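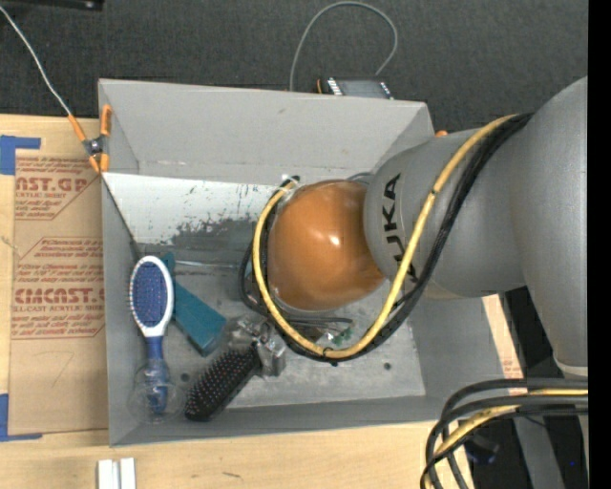 How long does the arm need between visitor groups before it can run the demo again?
Give it four minutes. Homing plus a refill of the bin, then start from the tablet, not the pendant.

Ticket 233, open day, Skoddale hall
Opened by: Ezequiel Gallardo
Assigned: Bijan Nouri
Priority: high, doors at 10

2/4/26 08:17
Demo stops after first pick cycle. Controller says path fault, tablet says "ready". Restarted tablet, same thing. Restarted both, got one clean cycle then fault again. Have school group at 10, need this sorted.

08:31 Bijan
Which program? Tekov one or the old Mustora one from December? Old one has the wrong bin height.

08:34 Ezequiel
Tekov. Pretty sure. Checking

08:40 Ezequiel
OK no, it was Mustora. Somebody set it as default. Switched, speed is at 40 percent. Bin is clamped. Hairbrushes are in with the rest of the mixed stuff, will try a run.

08:52 Ezequiel
Faults again but later, on the way out of the bin. Code 123.

08:58 Bijan
123 is the wrist limit. Cables loop round there so dont widen the limit. Lower the approach angle in the Michalík settings page, save, THEN home. If you home first it drops the change.

09:11 Ezequiel
Did that. Over 17 cycles now, no fault. Leaving it runing till doors.

09:13 Bijan
Good. Pls delete the Mustora default before you go tonight. Keeping ticket open until the last group is out.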